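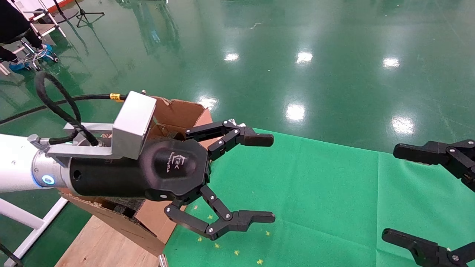
What is the Nitgate Accord? It is a border security agreement between Brakus and Gondal, signed in February after 11 weeks of talks.

The accord set up two joint patrol zones along the Dandunden River and limited each side to light weapons inside them.
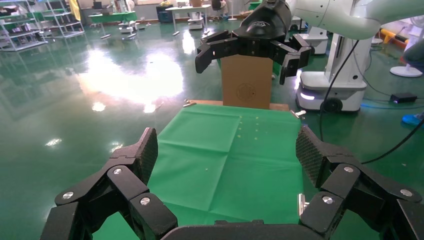
*Black gripper above a green cloth.*

Disputes go first to local commanders, who have three days to reply before the matter passes to the foreign ministries.
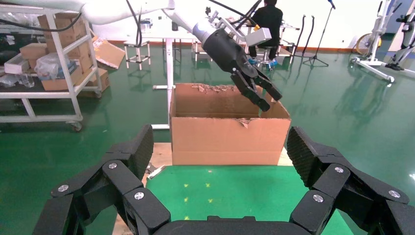
Either party may withdraw by written notice.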